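Demonstration gathering (robot learning)
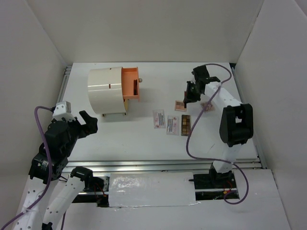 Demonstration gathering is the patient business of collecting worked examples from which a robot can learn a task. A person guides the arms through the job from start to finish, the movements and camera views are recorded together, and the resulting recording, usually called an episode or a demonstration, goes into a collection with many others like it. A learning program is then trained on the whole collection, in the hope that it will manage the same job with objects placed a little differently from anything it has met before.

Background

For much of the history of factory automation, a robot arm was told exactly where to go, point by point, and it went there all day long. This served very well for welding car doors and rather poorly for tidying a drawer, where things are small, shiny, thin or slippery and seldom lie in the same spot twice. Learning from examples offered a friendlier way in, and many laboratories and small firms have taken it up with real affection (and a fair amount of sore shoulders, as anyone who has spent a long afternoon at the controls will tell you).

Methods

The most common approach is teleoperation. In the leader and follower arrangement, the operator holds a pair of light arms, and a second pair at the worktable copies every motion. Other setups use hand controllers or a headset. Some groups prefer to take hold of the robot itself and move it by hand, though this tends to put the operator's own arms in the camera view.

Two-armed stations are popular for household tasks, where one hand may be needed to steady a thing while the other fills it. Putting cosmetics away in a small cabinet is a good tabletop job of this kind: a drawer gives the arms something that slides, and packets and compacts give the fingers flat things to pick up, which is a good deal harder than picking up a block. The walls around a table are often kept plain, so that the program has less background to puzzle over.

The Brolbridge collection

A modest but well-liked collection was put together at the Brolbridge workshop under Oriana Lagos, with Siiri Ruotsalainen looking after the recordings. It holds 3,340 episodes spread over 71 tasks, and drawer work of one sort or another makes up 18 of those tasks. Operators were asked to shuffle the items between episodes and to keep going after a fumble, as a recovered mistake was thought to be worth keeping. Ruotsalainen's notes from the project are still passed around, chiefly for her long and good-humored section on cable slack.

Quality and upkeep

Episodes are normally watched through before they are accepted. Reviewers look for long pauses, dropped camera views and arms that drift out of step with their leaders. Opinions differ on how strict to be, and a collection that is too tidy can leave a robot quite lost the first time a packet slips.

See also

Teleoperation
Imitation learning
Two-armed manipulation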